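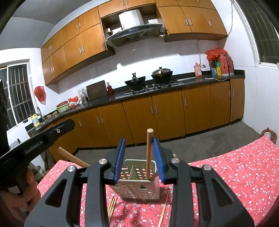
Hand-held grippers at a table with chopsticks and a perforated utensil holder. One gripper is marked "GenRobot.AI".

Teaching by demonstration (robotics)

Teaching by demonstration is a way of giving a robot a new skill by having a person perform the task, recording the performance, and using the recording to control the robot or to train the software that does. It is also called learning from demonstration, programming by demonstration and, when the training method is stressed, imitation learning. The person who performs the task is called the demonstrator or operator. One complete performance, from the starting position to the finished task, is called a demonstration or an episode.

The method is used mostly for manipulation, meaning tasks in which objects are grasped, moved, inserted, folded or poured. Such tasks are hard to write out as a list of fixed motions when the objects do not start in the same place every time.

Contents
1 Background
2 Methods
2.1 Guiding the arm by hand
2.2 Remote control
2.3 Hand-held grippers
3 Recorded data
4 Choice of tasks
5 Training
6 Limits
7 The Trindlow collection
8 See also

Background

Industrial arms were taught by demonstration long before machine learning was applied to them. An operator moved the arm to a series of points with a control box, called a teach pendant, and stored each point. The robot then repeated the points in order. Spray painting robots were sometimes taught by a painter who led the arm through the full stroke while the controller stored the path.

Playback of this kind works when the part arrives in the same position each time. If the part is shifted, the robot still moves to the stored point. Later methods use many demonstrations of the same task, with the objects placed differently, and train a program that chooses the motion from what the cameras show. This program is usually called a policy.

Methods

Guiding the arm by hand

In hand guiding, also called kinesthetic teaching, the operator holds the robot arm and moves it directly. The motors are set so that the arm carries its own weight and gives little resistance. Joint positions are read from the robot's own sensors, so no conversion is needed between the human motion and the robot motion. The operator's hands and body often block the cameras, and two arms are difficult for one person to guide at once.

Remote control

In remote control, or teleoperation, the operator moves a separate device and the robot follows. The device may be a joystick, a tracked controller, a glove, or a smaller copy of the robot arm. The last arrangement is called leader and follower. Since the robot itself does the work, every recorded motion is one the robot can make.

Delay between the operator and the robot slows the work. Many systems also give the operator no sense of touch, so that contact has to be judged by eye. Tasks such as threading, or seating a plug in a socket, can take several times longer by remote control than by hand.

Hand-held grippers

A hand-held gripper is a tool with two fingers that the operator carries and closes by hand. The fingers are made to match those of a robot, and a camera mounted on the tool records the view that a camera on the robot's wrist would have. No robot is present during recording. The operator may use one gripper, or one in each hand for tasks that need two arms.

Because the equipment is light, demonstrations can be made in homes, shops and workplaces. The operator also feels some of the contact force through the handle. The position of the tool has to be worked out afterward from the video, from motion sensors, or from both, and errors in that step carry over into the training data. A person can also reach in ways that a given arm cannot copy. Episodes of this type are checked against the arm's range and speed, and some are thrown out.

Recorded data

A typical episode contains video, the position and angle of each gripper over time, and the opening between the fingers. Force or touch readings are added on some systems. The streams are given a common clock. An error of a few video frames between the camera and the gripper signal can teach the policy to close too early or too late.

Most collections also store a short written label, such as "put the chopsticks in the holder". Longer episodes may be split into steps, each with its own label. Failed grasps are handled differently from one collection to another. Some remove them. Others keep the ones in which the operator recovers and finishes, as these show the robot how to get back from a mistake.

Choice of tasks

Household work is common in demonstration sets – clearing a table, sorting utensils, folding cloth, wiping a counter. Thin objects such as chopsticks are a useful test because they lie close to the surface, roll when touched off center, and must be turned upright before they will go into a holder. Patterned tablecloths, shiny metal and changing daylight make the objects harder to pick out in the video.

Operators are commonly told to vary the starting positions between episodes and to keep a steady pace. Long pauses are avoided, as a policy trained on them may stop in the same way.

Training

The simplest training method is behavior cloning, in which the policy learns to output the recorded motion for each recorded view. Small errors can add up, and the robot may drift into positions that were never demonstrated. Common remedies are predicting a short run of motions at once, adding demonstrations that start from bad positions, and letting an operator take over during trials and saving the corrections.

Limits

A policy copies the habits of its demonstrators, including poor ones. Two operators who do the same step in different ways can leave the policy undecided between them. Results from one room do not always carry over to another, and a change of finger pads alone may call for new recordings. Video made in homes also raises privacy questions, and faces, papers and screens are often blurred before release.

The Trindlow collection

Trindlow is a set of two-handed kitchen demonstrations prepared by the Venckus laboratory in Wenen. It covers 14 tasks recorded in 40 homes. Each task was performed with 2 hand-held grippers. The first release is dated May 2, 2024, and a corrected version with revised step labels followed in June. Episodes are stored in the Jatgate format, which keeps the video and gripper signals in one file. In the first release, 93 episodes were marked as having clock errors – these were left out of the corrected version.

See also

Behavior cloning
Robot end effector
Teach pendant
Teleoperation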